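Preparing a Lectio Divina Sheet for a Small Group
Leonie Trevaskis, Ullumness
22 February 2025

The sheet is one side of A4 and covers a single meeting of 45 minutes. It assumes a leader who has read the passage in advance and a group with no training.

Choosing the passage
Keep it short. A parable or one section of a psalm works well; a whole chapter does not. Psalm 23 fits comfortably. For Romans, take a paragraph and stop where the argument pauses. Print the text in full so that everyone has the same translation, and leave out the footnotes.

Setting out the sheet
Put the passage at the top with wide margins. Under it, write the four headings: Read, Reflect, Respond, Rest. Leave 2 blank lines below each of the first three. Rest needs no writing space.

Running the meeting
1. Read the passage aloud, slowly. Keep silence for two minutes.
2. Have a different person read it again. Each member marks a word or phrase.
3. Members say their phrase without comment. Anyone may pass.
4. After the third reading, allow short spoken prayers.
5. Close with silence, then the Lord's Prayer.

Do not explain the Greek or the historical setting during the readings. If questions come up, note them and take them afterwards - over tea is usual.

Common faults
Leaders tend to cut the silences. Use a watch. The other fault is discussion starting at step 3, and a quiet "thank you" after each phrase normally prevents it.

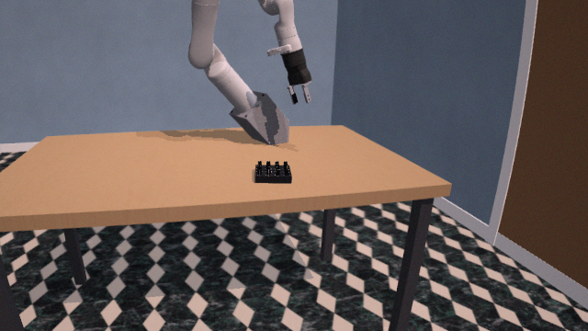 If the group is larger than eight, split it for steps 3 and 4 and come back together for the close. Rhys Rewi's groups at Wurnon do this with one reader for each half.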